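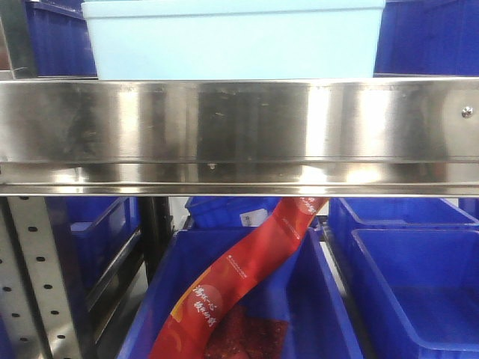

홈 | 칼럼 | 생활 | 일터 | 지난 글

선반에는 빈자리가 필요하다

창고 정리를 하겠다고 마음먹은 사람은 대개 통부터 산다. 나도 그랬다. 같은 회사의 파란 플라스틱 통을 크기별로 사서 스테인리스 선반에 올려놓으면 일이 끝날 줄 알았다. 결과는 색만 맞춘 창고였다. 물건을 찾는 시간은 그대로였고, 통을 꺼냈다 넣는 시간이 새로 생겼다.

나는 식자재와 주방용품을 취급하는 작은 업체 파크자드에서 재고를 맡고 있다. 우리 창고에 등록된 품목은 262개다. 많은 편이 아닌데도 작년까지는 한 품목을 두 번 주문하는 일이 잦았다. 통 안에 있는 물건을 못 봤기 때문이다. 깊은 통은 많이 들어가서 좋다고들 하지만, 바닥에 깔린 물건은 없는 물건과 같다. 그래서 자주 쓰는 것은 얕은 통에, 한 달에 한 번 꺼낼까 말까 한 것만 깊은 통에 넣어야 한다고 생각한다.

색 이야기도 해야겠다. 파란색은 식품을 다루는 곳에서 흔히 쓴다. 조각이 떨어져도 눈에 잘 띈다는 이유다. 여기까지는 동의한다. 그러나 연한 파랑과 진한 파랑으로 내용물을 구분하자는 제안에는 반대한다. 조명이 어두우면 헷갈리고, 새로 온 사람은 그 규칙을 모른다. 통이 깨져서 다른 색으로 바꾸는 날 규칙도 같이 없어진다. 구분은 글자로 해야 한다.

그런데 라벨도 작으면 소용이 없다. 통 앞면에 조그만 흰 라벨을 붙이고 흐린 글씨로 인쇄해 두면 두 걸음 뒤에서는 읽히지 않는다. 선반 안쪽에 들어간 통이라면 더하다. 위 칸 앞턱이 통의 윗부분을 가리는 일도 많다. 동료 미트라 케르마니는 라벨을 통이 아니라 선반 턱에 붙이자고 했다. 나는 처음에 반대했다. 통을 옮기면 라벨이 틀리게 된다는 이유였다. 석 달을 해 보고 생각을 바꿨다. 라벨이 선반에 있으니 사람들이 통을 제자리에 돌려놓는다.

마지막으로 빈자리 문제다. 관리자들은 빈 칸을 보면 돈이 샌다고 느낀다. 하지만 통을 앞뒤로 겹쳐 놓으면 뒤쪽 것을 꺼낼 때마다 앞쪽 것을 바닥에 내려야 한다. 바닥에 내린 통은 다시 올라가지 않는 경우가 많다. 한 단에 적어도 통 하나만큼은 비워 두는 것이 맞다. 그만큼 재고를 줄여야 한다면 줄이면 된다. 통을 더 사는 결정은 그다음에 해도 늦지 않다.

글 아르달란 알리푸르
2025년 11월 19일

분류: 일터와 정리 > 창고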